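Hillwood Automation Users' Forum
Section: Teaching by Demonstration
Thread: Hand guiding or remote control for a two-box placement task?

wkioko
Posted 9:14 am

Good morning to all members. Our group at Hillwood is preparing a set of demonstrations in which the robot picks up small cartons and places them side by side on a table. The operator currently holds the arm and guides it through the motion by hand. We have recorded 119 demonstrations by this method since February.

I would be grateful for the views of members who have compared hand guiding with remote control on a task of this size. Our supervisor has asked for a written recommendation before further recording is approved.

Wycliffe Kioko

pycheng
Posted 9:52 am

Dear Wycliffe,

We made the change to remote control last year and I would recommend it. When an operator guides the arm by hand, the operator's own hand and sleeve enter the camera view. A policy trained on those recordings may come to depend on something that will be absent when the robot works alone. With a leader arm at a separate desk, the recorded view matches the view at run time.

May I ask which objects you are using, and whether the camera is fixed?

Pin-yu Cheng
Sekeo Laboratory

wkioko
Posted 10:20 am

Thank you. The camera is fixed, and we store its picture turned by ninety degrees. The objects are empty servo cartons, which we chose for their plain shape and printed faces. A view of the table follows.
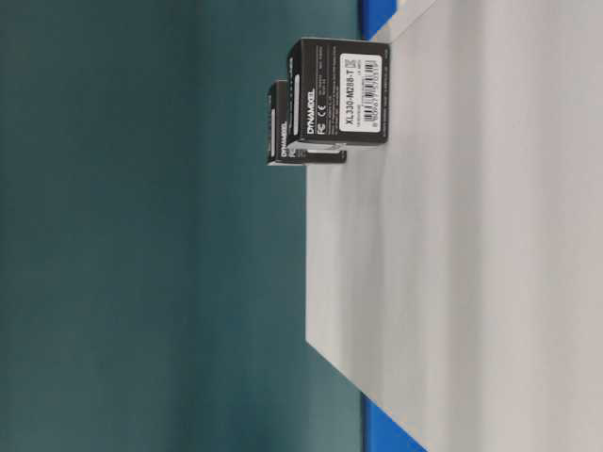
Table view with two DYNAMIXEL cartons; the label on the nearer one reads XL330-M288-T.

The operator is required to take the farther carton second. Most of our failed attempts occur at that step, when the gripper touches the nearer carton on the way past.

Wycliffe Kioko

h.bakilana
Posted 11:05 am

I must respectfully disagree with the previous recommendation. At Mfinanga we tried both methods, and our operators produced better contact motions by hand guiding. They could feel the carton begin to slip and correct for it. Our remote control station gives no force feedback, and operators pressed too hard on light packaging. We discarded 7 of the first 20 remote recordings for that reason.

The concern about hands in the view is valid, but it can be met. We guide the arm once by hand, store the joint positions, and then replay the motion with the operator standing clear. Only the replay is recorded by the camera.

Hamisi Bakilana

pycheng
Posted 11:31 am

Replay is acceptable where the objects can be put back in exactly the same place. In our experience a light carton is seldom returned to its mark with sufficient care, and the replayed grasp then lands off center. I would also note that replay doubles the time per demonstration.

r_mosoti (Moderator)
Posted 1:40 pm

Both positions have merit, and I ask members to state their equipment when they report results.

On Wycliffe's table, one carton partly hides the other from the camera. A remote operator working only from that view will have difficulty judging the gap between them. I suggest a second camera for the operator, or a direct line of sight to the table. Please also vary the order and spacing of the cartons. A set of 119 demonstrations with one arrangement will teach that arrangement and little else.

Rehema Mosoti

m.langat
Posted 2:26 pm

We hold 282 remote demonstrations of a similar task, recorded by 3 operators on a Widitz leader arm. The differences among operators were greater than any difference we found between methods. One approached every carton from above and another always from the side, and the trained policy hesitated between the two. A one-page written procedure for operators corrected much of this. I can send our copy on request.

Mwangi Langat

h.bakilana
Posted 2:49 pm

I would welcome a copy. I maintain my view on contact, although I accept the point about replay time.

wkioko
Posted 4:03 pm

I thank all members for their replies. We will record a small set by each method with the same operator, and will vary the carton spacing as the moderator advises. Mwangi, kindly send the procedure to me as well.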